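Home Advantage in a Small Soccer League: What Happens After Halftime
Term project report, Sports Statistics

1. Background

The Trerkden regional league has 24 clubs in two divisions. Our project looked at whether home teams score more of their goals late in the game, and whether that has anything to do with how far the away team traveled. The idea came from one of us who plays for Jirnus, a club that lost three away games in a row to goals in the last ten minutes.

We did most of the work in the evenings, after practice. 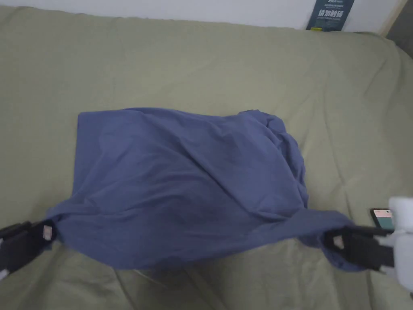
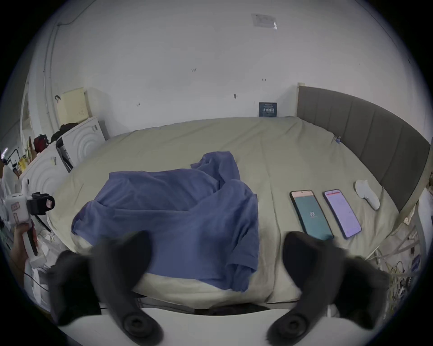

2. Data

The league posts match sheets as scanned pages. Each sheet has the final score, the minute of each goal, cards and substitutions. Attendance is filled in only when somebody remembers, so we dropped it.

We typed in the sheets for two full seasons plus the first part of the current one. After removing abandoned games and sheets we could not read, we had 2,667 goals with a minute attached. Penalty shootouts from the league cup were left out. Own goals were counted for the team that benefited.

Stoppage time was a problem. Some referees write 90+3, some write 93 and some just write 90. We put all of these in the same group (76 minutes to the end), which makes that group longer than the others. The same goes for the group ending at halftime, but less so.

For travel we used road distance between the two home fields. Tamon moved to a different field in the middle of the first season, so it has two entries in the distance table. Games at neutral fields were removed before any of the counting.

3. Method

Each game was split into six blocks of 15 minutes. For each block we compared goals by home teams with goals by away teams. Then we sorted games into short trips and long trips, using 250 kilometers there and back as the line. This is not a natural break. We picked it because it left enough games on both sides.

We used a chi-square test for the blocks and a simple regression for distance. Both were run in a spreadsheet first and then again in R to check. The two sets of results matched except for one rounding difference.

4. Results

Home teams scored more than away teams in every block. The gap was smallest in the first 15 minutes and largest in the last block, which is what we expected. It stayed the largest when we took out all goals marked as stoppage time, although by a smaller margin.

Distance did much less than we thought. Away teams on long trips gave up slightly more late goals than away teams on short trips, but the difference was not significant. Zanetti has the longest trips of any club in the league and had one of the better away records in both full seasons.

Red cards may matter more. Away teams got more of them, mostly in the second half, and a team playing with ten men gives up goals late. When we removed the games with a red card, the late gap shrank by 8 percent. We did not plan this check at the start, so it should be treated as a side result.

5. Problems

The typing took much longer than planned. We had set aside two weeks and used almost five. Next time we would agree on column names before splitting up the sheets — we had three different spellings for the same club and did not notice until the totals failed to add up.

We also had no measure of team strength. A strong home team playing a weak visitor will score at any time of day and over any distance. Using league position at kickoff would be a fair start, but the positions in the early weeks mean very little.

6. Further work

The substitution times are already in the file and have not been used. It would be worth checking if away teams travel with fewer substitutes, as several coaches in the league say they do. The current season ends in June, and the remaining sheets can be added then.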